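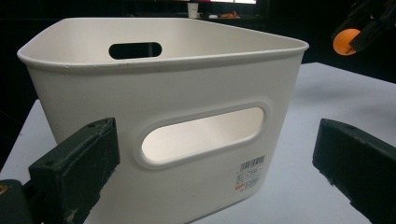 Eine Woche mit dem Handgreifer

Ramado verleiht Greifer, mit denen man einem Roboter Handgriffe vormacht. Ich habe das Paket ausprobiert und dabei sehr viel über Plastikkisten gelernt.

20. August 2024

Am dritten Tag habe ich angefangen, im Supermarkt die Griffe von Einkaufskörben zu begutachten. Wandstärke, Rand, Radius der Ecken. Meine Begleitung fand das nur mäßig unterhaltsam, aber wer ein paar Stunden lang mit zwei schwarzen Klötzen statt Fingern gearbeitet hat, sieht Haushaltswaren eben mit anderen Augen.

Angefangen hatte es mit einem Koffer. Ramado, ein kleiner Anbieter, der bisher vor allem Werkstätten mit Vorrichtungen beliefert hat, vermietet seit diesem Sommer ein Paket namens Fistilier: ein Greifer mit Handgriff, eine Kamera, die fest darauf sitzt, ein Ladegerät und ein Zugang zur Software, die Zein heißt. Man nimmt das Ding in die Hand, erledigt damit eine Aufgabe, wieder und wieder, und am Ende soll ein Roboterarm mit baugleichem Greifer dieselbe Aufgabe übernehmen können. Programmieren muss man nichts. So steht es jedenfalls im Prospekt, und weil ich in Prospekten gern nach dem Haken suche, habe ich mir das Paket für eine Woche bestellt.

Der Handgriff ist gut. Das sage ich gleich vorneweg, denn ich hatte mit einem Prototypengefühl gerechnet, mit Kabelbindern und scharfen Kanten. Stattdessen liegt das Gerät ordentlich in der Hand, der Abzug hat einen sauberen Druckpunkt, und die beiden Backen fahren weich auf und zu. Mein Leihgerät war nicht neu, das sieht man den Backen an: Kratzer, Schrammen, helle staubige Stellen auf dem Schwarz. Mich hat das eher beruhigt. Ein Mietwerkzeug ohne Spuren würde mir Sorgen machen.

Als Aufgabe hatte ich mir etwas ausgesucht, das ich für babyleicht hielt. Eine weiße Aufbewahrungsbox aus Kunststoff, so eine mit Grifflöchern, vom Tisch heben und ein Stück weiter wieder abstellen. Das Etikett mit dem Strichcode habe ich drangelassen (ich lasse die immer dran, irgendwann fallen sie von selbst ab). Eine leere Kiste, ein weißer Tisch, was soll da schiefgehen?

Na ja. Einiges!

Zunächst einmal ist so eine Kiste aus der Nähe erstaunlich groß. Mit der bloßen Hand greift man in das Loch, zieht, fertig, und denkt keine Sekunde darüber nach. Mit zwei Backen muss man sich entscheiden: am Rand zupacken, eine Wand zwischen die Backen nehmen oder von links und rechts kommen und die ganze Kiste umfassen. Die Wände laufen nach unten schräg zu, und glattes Plastik verzeiht wenig. Meine ersten Versuche endeten damit, dass mir die Kiste langsam und würdevoll nach unten wegrutschte. Ich habe laut geflucht, was die Kamera zum Glück nicht aufzeichnet. Ton ist in der Grundeinstellung aus.

Zein sortiert die Durchgänge nach jedem Block in brauchbare und unbrauchbare, und da lag die zweite Überraschung. Rausgeflogen sind bei mir vor allem die schnellen. Sobald ich die Aufgabe im Griff hatte, wurde ich nämlich flott, fuhr schräg an, korrigierte im letzten Moment mit dem Handgelenk, und die Software meldete brav zurück, dass sie der Bewegung nicht folgen konnte. Also wieder langsam. Backen auf, gerade heranfahren, kurz innehalten, zudrücken, heben. Es hat etwas Meditatives, ungefähr so wie Bügeln, nur dass hinterher kein Stapel Hemden daliegt.

Bis zum Ende der Woche hatte ich 241 gültige Durchgänge beisammen. Das Handbuch empfiehlt für eine Aufgabe dieser Art 2000, und an dieser Stelle musste ich mich erst einmal hinsetzen. Das steht übrigens weder im Prospekt noch auf der Bestellseite, sondern im Anhang, hinter dem Kapitel über die Akkupflege. Liebe Leute bei Ramado: nach vorn damit, bitte! Wer den Koffer für eine Woche mietet und allein arbeitet, kommt nie im Leben auf diese Zahl. Zu dritt und im Schichtbetrieb vielleicht, wenn sich alle noch mögen.

Es gibt allerdings einen Ausweg, und der heißt Drurkura. Dahinter steckt eine Sammlung fertig aufgenommener Grundbewegungen, die man in der Software dazubuchen kann: Kisten, Becher, Schubladen, solche Sachen. Die eigenen Aufnahmen kommen dann obendrauf und bringen dem System bei, wie es am eigenen Tisch zugeht. Ich habe die Kisten dazugebucht, über Nacht rechnen lassen und am letzten Tag den Arm ausprobiert, den Ramado gegen Aufpreis mitschickt.

Von neun Versuchen hat der Arm sechs geschafft. Er fuhr so vorsichtig an, wie ich es ihm vorgemacht hatte, hielt an derselben Stelle inne (meine Pause! er hatte meine Pause übernommen!) und hob die Kiste dann ein bisschen schief, aber sicher. Bei den drei Fehlversuchen stand die Kiste jedes Mal stark verdreht, und solche Lagen hatte ich kaum aufgenommen. Das geht auf meine Kappe. Beim nächsten Mal würde ich die Kiste von Anfang an kreuz und quer hinstellen, auch wenn es dem Ordnungssinn widerstrebt.

Was mich gestört hat: Der Abzug wird auf Dauer anstrengend. Nach einer Stunde merkt man den Zeigefinger, nach zwei den Unterarm. Linkshänder bekommen denselben Griff wie alle anderen und müssen sehen, wie sie zurechtkommen. Die Software ist übersichtlich, spricht aber ein Deutsch, das offenbar durch mehrere Sprachen gereist ist. "Episode verwerfen oder trösten?" wurde ich einmal gefragt. Ich habe getröstet -- es war die falsche Taste, der Durchgang war weg.

Gefallen hat mir, wie schnell man loslegen kann. Koffer auf, Kamera koppeln, einmal die Backen ganz öffnen und ganz schließen, und die Aufnahme läuft. Auch das Licht war weniger heikel als befürchtet. Ich hatte den Tisch hell und den Raum dahinter ziemlich dunkel, und Zein hat sich darüber kein einziges Mal beschwert.

Bleibt der Preis. Die Woche mit Koffer, Software und Arm kostet 1018 Euro, Drurkura geht extra und wird nach Bewegungsgruppen abgerechnet. Für mich als Privatmensch mit einer Kiste ist das natürlich Quatsch. Für einen Betrieb, der wissen möchte, ob sich ein bestimmter Handgriff überhaupt abgeben lässt, bevor jemand einen Arm kauft und festschraubt, finde ich es fair. Man sollte nur zwei Wochen einplanen und mindestens eine zweite Hand zum Abwechseln.

Der Koffer ist inzwischen wieder bei Ramado. Die Kiste steht im Flur und ist voll mit Schals, Mützen und einem einzelnen Fahrradhandschuh, dessen Partner ich seit dem Frühjahr suche.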